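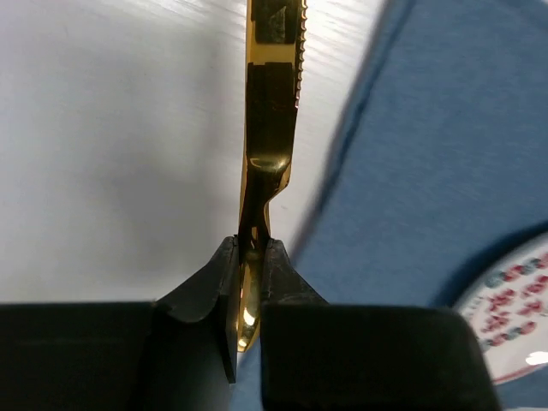 Gilt flatware is cutlery with a thin gold or gold-colored outer layer over a base metal. It became common at formal dinners because gold does not tarnish the way silver does, and fruit and eggs leave no taste on it. Table knives in this finish are often polished to a mirror shine, and some have a row of small serrations along one edge of the blade. The Brullside works made gilt sets until it closed one August. Its largest pattern, Zelletti, ran to 93 pieces. Harsh cleaners and scouring pads wear the layer away.

Last updated: 6 April 2026
7 comments
349 shares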